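Titell Press Opens Submissions for Its Second Short Novel Contest, Promises to Read Past Page One

CUKHAM, 22/02/2025 - Titell Press, the small independent publisher of short novels that larger houses like to call "promising" and then decline, today opened its second annual contest for self-published and unpublished writers. The winning book will be edited, designed, printed and put on sale by Titell, and its author will be paid, a custom the press hopes will catch on.

Last year's contest drew 2,556 entries. Titell had planned for far fewer and had bought biscuits accordingly. Of those entries, 2,074 met the rules, which were four lines long. The remainder included poetry, screenplays, a family recipe collection of real merit, and one very thorough guide to keeping bees in a rented apartment. The press enjoyed many of these and could publish none of them.

This year the rules run to six lines. Entries must be fiction, must be in English, and must be between 20,000 and 45,000 words. They must be finished. Books already self-published are welcome as long as the author still holds the rights. Each writer may send one manuscript, including writers who use several pen names and believe the press can't tell.

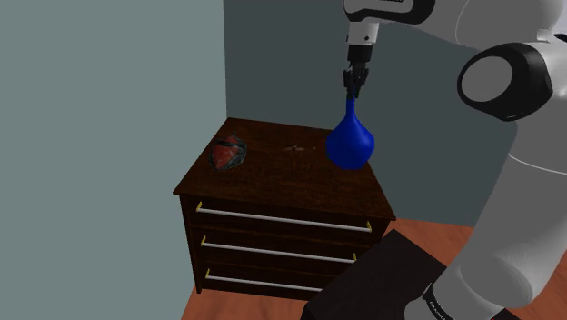 Last year's entrants have been generous with their views on how the contest was run. One wrote in to say that the wait between the closing date and the first email was long enough to draft a sequel, and that she had done so. Titell accepts the point. Every entrant will now get a note when the manuscript arrives, another when it has been read, and a third with the decision. The sequel, sadly, was over the word limit.

The reading will be done in two rounds. In the first, each manuscript goes to two readers who don't know the author's name and don't see each other's notes. If they disagree, a third reader is brought in, and the other two are asked to be nice about it. Nine books will go forward to the second round, where the Titell editors will read them in full, argue, go home, and read them again.

All nine finalists will receive a written report of at least two pages. Last year's reports were prepared by Stellent, the freelance editing group, which will be doing the job again after a short rest. The reports cover plot, pace, dialogue and the opening chapter, with a separate section for anything the writer does too often. Several of last year's finalists have asked that this section be made shorter.

The winner will be published in paperback and ebook under the Caron imprint, Titell's line for books that can be read on one long train ride or two short ones. The first Caron title, last year's winner, has sold 952 copies. That won't trouble the bestseller lists, but it has covered its printing bill and paid royalties, and it has been stocked in both of Cukham's bookshops, one of them in the window. 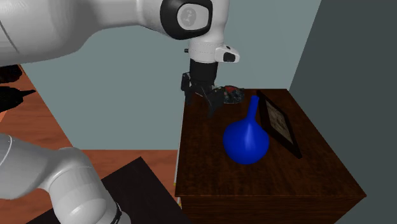
Bookshops have been asking whether the next Caron title could please have a spine wide enough to read the title on, a request passed along by one buyer. Titell has raised this with its printer. A slightly heavier paper will be used from now on, and the lettering on the spine will go up a size. Authors are asked not to pad their manuscripts on this account.

There is an entry fee, and the press would sooner talk about it here than hide it at the bottom of a form. It is the same as last year's. It pays the first-round readers, who were paid late last time and mentioned it. Writers who can't manage the fee may ask for it to be waived by checking a box. No letter is needed and no questions will be asked - the box is the whole process.

Titell takes no rights from anyone who doesn't win. The winner signs a standard contract, which can be read on the press's website before entering, and which has been rewritten in plain English after complaints from people who had tried to read the old one. Audio and translation rights stay with the author.

Manuscripts should be sent through the online form as a single file, double spaced, in a font that doesn't draw attention to itself. Cover art isn't needed. Neither is a list of actors suited to the film version, although last year's readers found these helpful in picturing the villains.

Questions may be sent to the press office at Titell Press, Cukham. Review copies of the first Caron title are available to newspapers, book bloggers and podcasts on request, and we have plenty.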